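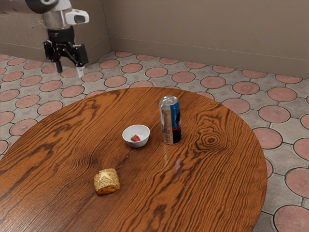
Fig. 1. Simulated table with bowl, strawberry, can and bread roll. Gripper clear of the table.

Handout 3 – comparing grippers in simulation
Notes by Domnica Furtună, updated 26/11/2018

OK, so last time we got stuck on finger width, and I promised we'd come back to it with a proper task. I've picked the strawberry. It's small, it sits low in a bowl, and there's a tall can right next door waiting to be knocked over (mine went over plenty while I was setting this up!).

We're comparing 2 grippers, the parallel one you already know and the wide-finger version Florin Rusu modeled in August. Same arm, same table, same start pose. Please don't move the objects between grippers or we can't compare anything. I ran 1,352 trials with the first one over the break and the log is in the Prikau folder, so you only need to run the second.

This controls agents by joint targets – if you'd like Cartesian targets, ask Maksym Prokopenko for his wrapper, it's much nicer than mine.

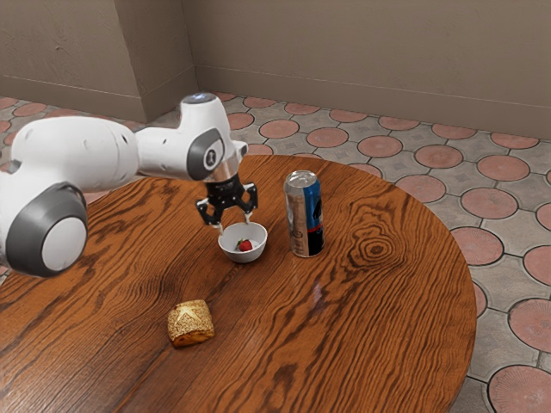 Fig. 2. Fingers open over the bowl, nothing grasped yet.

Look at the right finger in Fig. 2 and think about the can before you choose your opening width. Wide is lovely for the berry and risky for the neighbor. I'd start wide, come down slowly, and only then play with the wrist angle.

For your write-up I want three things: your opening width, your approach angle, and what the fingers touched first. Failed runs count, so keep them in. If the fingers hit the rim, say so and tell me which one.

Jeferson Sampaio has the camera settings if your view looks different from mine. Bread roll grasps are next time.

This site uses cookies to remember your settings. Accept | Manage preferences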